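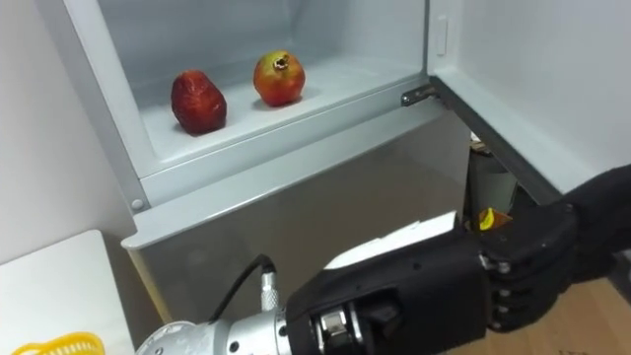
La fruta que nadie se come porque nadie la ve

Tengo una nevera pequeña y durante años la usé mal. Metía la fruta en el compartimento de arriba, cerraba la puerta y me olvidaba de ella hasta que tocaba tirarla. Una granada aguanta bastante en frío, pero aguantar tiene poco mérito si al final acaba en la basura.

Mi opinión es sencilla: la fruta que se va a comer hoy o mañana debe estar fuera, en una cesta, sobre la mesa. La nevera es para el resto.

Pushpa Joshi, con quien compartí piso 2 años, defendía lo contrario. Decía que una cesta en la mesa estorba y que la fruta madura atrae moscas. En julio le doy la razón. El resto del año, no. Una mesa blanca contra una pared blanca admite una cesta sin que se resienta nada, y la cocina gana un poco de color.

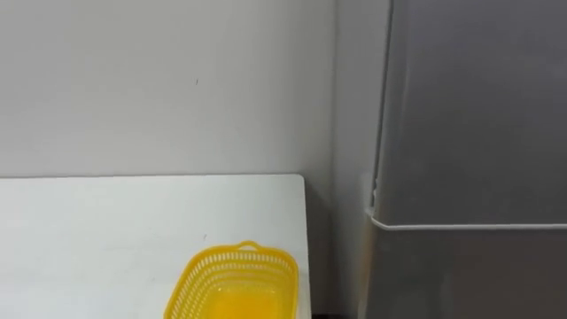 Cesta amarilla de plástico calado, con asa en el borde.

Sobre la cesta también tengo preferencias. El mimbre es bonito, pero cuesta limpiarlo cuando una pieza se abre. El plástico calado se lava en el fregadero y deja pasar el aire. Conviene que sea pequeña – una cesta grande invita a llenarla, y entonces volvemos al problema del principio, con la fruta de abajo aplastada y sin que nadie la mire.

Brahim Morsy, vecino mío, compra por cajas y calcula que antes perdía 70 piezas al año. Ahora saca unas pocas por la mañana y deja las demás en frío. No ha cambiado de frutería ni come mejor que antes.
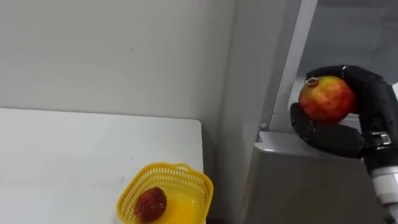 Queda la objeción de la granada, que da pereza aunque esté a la vista. Es cierto. Hay que abrirla, separar los granos y limpiar la tabla después. Pero una granada encima de la mesa se abre alguna tarde, mientras se calienta la cena, y la que está detrás de una puerta cerrada suele esperar hasta que se seca.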